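Ticket 39: left gripper drops thin fabric, jaw closes late
Opened by: Pao-chu Lau
Site: Hullholm
Unit: handheld pair, left side
Priority: Medium (I asked for High)
Status: Closed, see last entry

July 13, 2023, first entry
Left gripper lets go of anything thinner than a dish towel. Towels fine, T-shirts mostly fine, socks a disgrace. Right gripper does the same jobs without complaint, so I'm ruling out the operator, who is me. Started after the finger swap in May, or at least that's when I started swearing at it.

Symptom in full: I close the trigger, the fingers come together, the cloth holds for a moment and then slides out the bottom. On the log the jaw reports fully closed 100 percent of the time, including the times when I'm picking the sock up off the floor.

Reply from Nelteck support
Please restart the unit and confirm the battery is charged.

Second entry
Restarted. Charged. Restarted again out of politeness. No change.

Cleaned the fingers with a damp cloth and let them dry for 30 minutes. Grip got slightly better for five picks and then went back to how it was. Checked the screws on the finger mounts. All snug. Swapped the trigger cable with the one from the right side and the fault stayed on the left, so the cable is innocent and has been returned to its family.
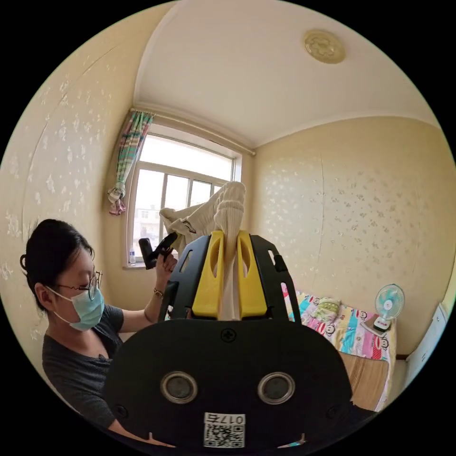
Next I went after the zero point. The zero for this pair is set by closing the jaw on nothing and holding it until the light goes steady. The manual gives this one sentence and then moves on to a full page about the carrying case. I ran it 5 times. Each time the light went steady and each time a strip of printer paper pulled straight out from between the fingertips. On the right side the same strip tears before it comes loose.

So the unit believes it is closed and it isn't. There is a gap at the tips you can't see but paper can find.

Reply from Nelteck support
Thank you for the detailed report. Were the fingers replaced as a matched set?

Third entry
They were replaced as a set. Whether they were matched is a question for Cheung, who sold them to us in one bag with one label. I took both off and laid them back to back on a flat surface. One sits a hair shorter than the other at the base, where it seats in the frame. Turned it over and found a ridge of leftover molding on the seat. That ridge tips the finger outward just enough to open the ends.

Trimmed the ridge with a hobby knife. Refitted both fingers, tightened the mounts evenly, ran the zero again. Paper strip now tears. Ran the sock drill for half an hour, cuff pinch only, no drops.

Reply from Nelteck support
We do not recommend modifying fingers in the field. Is the issue resolved?

Fourth entry
Yes. Spare set is on order through Zidix, and I'll run the paper test on those before they go on. Please add the paper test to the manual. There's room if you shorten the part about the carrying case.

Status changed to Closed by Nelteck support. Resolution code: User restarted device.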